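Getting Through the Laundry in a Small House

Posted 22/03/2022 by Mélanie Boychuk

Our washer is in a closet off the kitchen and there is no laundry room, so everything below was worked out with very little floor space. Most of it applies to any house.

Sorting

Sort by weight before you sort by color. Jeans and towels beat up thin shirts in the drum and take much longer to dry. I run one heavy load, one light load and one load of whites. Reds and dark blues go by themselves the first 3 times they are washed.

Check pockets at the hamper. Zip zippers, unhook nothing, and turn printed shirts inside out.

Detergent

Most people use too much. For a normal load in a front loader, two tablespoons of liquid is plenty. If towels feel stiff or smell sour when they get damp, there is old soap in them. Wash them once in hot water with no detergent and a cup of white vinegar, then wash again as usual. Do not use vinegar and bleach in the same load.

Stains

Blood: cold water only, then bar soap.
Grease: dish soap rubbed in dry, left for 20 minutes.
Grass: rubbing alcohol on a cotton ball. Test a seam first.
Ink: same as grass, with a paper towel underneath.
Tomato: rinse from the back of the fabric.

Hold the garment up to a window before it goes in the dryer. If the stain is still there, treat it again. Heat sets it.

Drying

Shake each piece out as it leaves the washer. Clean the lint screen every load. Sweaters dry flat on a towel. Shirts on hangers need a hand's width between them, or the sides stay damp overnight.

In October, when the radiators come on, I move the rack out of the hallway and into the bedroom with the window open a crack.

Folding and putting away

Fold in the room where the clothes are kept. Carrying finished stacks up the stairs undoes half the work. Pick up one garment at a time, let it hang so the wrinkles drop, then lay it down and smooth it from the middle out.
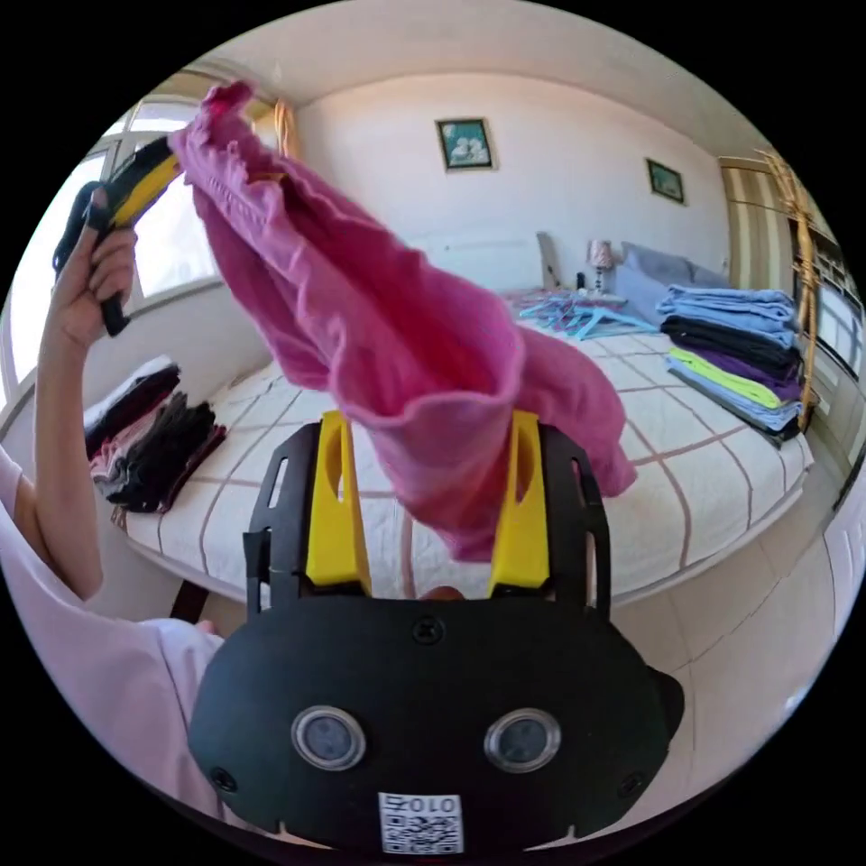 Sheets

Tuck the corners of a fitted sheet into each other, lay it flat, and fold in thirds. Store the whole set inside one of its pillowcases. Write the bed size on the care tag with a laundry marker.

Cleaning the washer

Once a month, run it empty on hot. Wipe the door gasket with a rag, including the fold at the bottom, and leave the door open afterward. The drain filter on ours is behind a small panel near the floor. Put a baking pan under it before you unscrew the cap.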